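Replacing the processor in a Dell tower workstation

Sembridge Technical Services - Hardware Refurbishment Guides
Last reviewed: April

Scope

This guide sets out the procedure for removing and refitting an Intel Xeon processor in a donated or returned workstation. It applies to machines with a socket held by a metal retention bracket and lever. It does not cover laptops or blade servers, which are addressed in separate guides.

Before you begin

Allow 26 minutes for a first attempt. You will require a Phillips screwdriver, an anti-static wrist strap, lint-free cloths, isopropyl alcohol, thermal paste and a clean anti-static tray. Staff at the Wunden site should draw thermal paste from the grey cabinet and record its use on the Zultia stock system.

Removing the old processor

1. Shut down the workstation, disconnect the power cord and hold the power button for several seconds. Lay the case on its side and remove the cover.

2. Fit the wrist strap and clip it to bare metal on the chassis.

3. Disconnect the fan lead, then loosen the heatsink screws in a diagonal pattern. Lift the heatsink straight up. If it resists, turn it gently a few degrees each way. Do not lever it against the board.

4. Clean the old paste from the heat spreader with a cloth dampened with alcohol. Paste must not be allowed to run over the edge of the processor.

5. Note the position of any memory modules and remove those that obstruct access to the socket. Modules should go back in the slots they came from.

6. Press the retention lever down and slightly outward to free it from its catch, then raise it fully. Open the metal plate.

7. Lift the processor vertically, holding it by its edges only. The pins in the socket are very fine and a bent pin will usually mean a replacement board. Place the processor in the tray and read the model number printed on the heat spreader - it must match the job sheet.
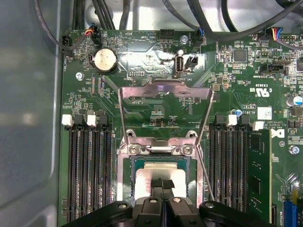
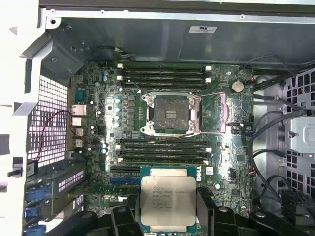 Fitting the replacement

8. Inspect the socket under a good light before proceeding. Remove any lint with clean, dry compressed air.

9. Align the notches and the corner marker on the processor with those on the socket. Lower it without sliding or tilting. No force is required.

10. Close the plate and return the lever to its catch. Firm resistance from the lever is normal.

11. Apply fresh thermal paste, refit the heatsink and tighten its screws in a diagonal pattern. Reconnect the fan lead.

12. Refit the memory, close the case and start the workstation. Confirm in the system setup screen that the processor and the full amount of memory are reported.

Boards with damaged sockets are to be labelled and placed in the Ragab recycling bin.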